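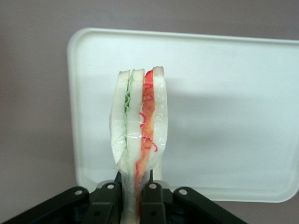 Trultis cling wrap, 40 metre roll: is it worth the extra?

I make a lot of sandwiches. Three slices of white, lettuce on one side of the middle slice and something red and wet on the other, cut and wrapped the night before. It's a mean test for any wrap, and I've been through most of what the supermarket in Gilville stocks. Trultis is the dear one. The box promises a "fresh-lock seal" and I bought it expecting to be annoyed.

First, the good part. It clings. Pulled firmly around the sides it holds the layers square, and you can see what's in there from the cut face, handy when there are four lunches in the fridge and one of them has no tomato. My old Brekik wrap was cloudier and I was forever opening the wrong one.

Now the rest. The spare film has to go somewhere, and with this stuff it bunches at the bottom into a big glossy wad. Twist it too hard and you squash the bread into a funnel. Leave it slack and the seal they brag about isn't a seal at all. I got the knack after a week or so, but I never needed a knack with greaseproof paper.

As for "fresh-lock", I'm not convinced. I made two the same evening, one in Trultis and one in Brekik, and ate half of each at lunch the next day. The lettuce was fine in both. The slice against the filling was soggy in both. Octavio Sepúlveda at work had the other halves and picked the cheap one as fresher, for whatever that's worth – he also puts pickled onion on everything.

The cutter is a plastic slider and a decent one, though mine started catching by the third week. The cardboard box is flimsy and the end flap tore on day one. I wrote to the company about it and got ticket number 3763 and no reply.

If you want your sandwich to look like it came out of a shop cabinet, fair enough, it does that well. At 19 cents a metre I'd wait for a special. I've gone back to Brekik for weekday lunches and the Trultis is in the drawer for picnics.

Three stars out of five.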